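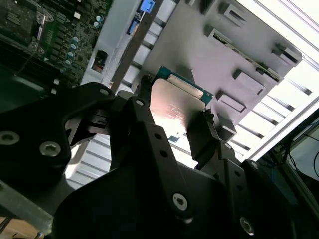

A processor between the fingers of the gripper, with a server board behind it. The task is one of 20 that Hicham Shawky teaches by hand.

Hicham Shawky has put the same processor into the same kind of socket more often than most people have made toast. He teaches robots at Trirovden, where the job title is "demonstration lead" and the job is mostly chips.

"My mother thinks I program them," he says. "I haven't written a line of code since October. I move the arm, it remembers."

He works two ways. For the rough part, reaching and lifting, he sits at a desk and steers the arm by remote control. For the last bit he gets up, takes hold of the wrist and guides it himself – slowly, with his tongue between his teeth, according to his colleague Fouad Salem.

"The remote has no feel," Shawky says. "With my hand on the arm I know when a corner is riding up. On the screen I find out when Fouad sighs."

Salem keeps the recordings. There are 2,011 of them for this task, and he has thrown out 418. Some were clumsy. Others were too good.

"Hicham got fast," Salem says. "He started flicking the chip square at the last second. Lovely to watch. The robot copied the flick and left out the square."

So Shawky had to learn to be dull again. He now leaves in his small mistakes, provided he fixes them before letting go, so the arm has seen a crooked chip and knows what comes next. A good session lasts seven demonstrations. After that, he says, his shoulder starts teaching.

Does he mind training something to do his job?

"It isn't my job. My job is showing it. Ask me again when it starts showing Fouad."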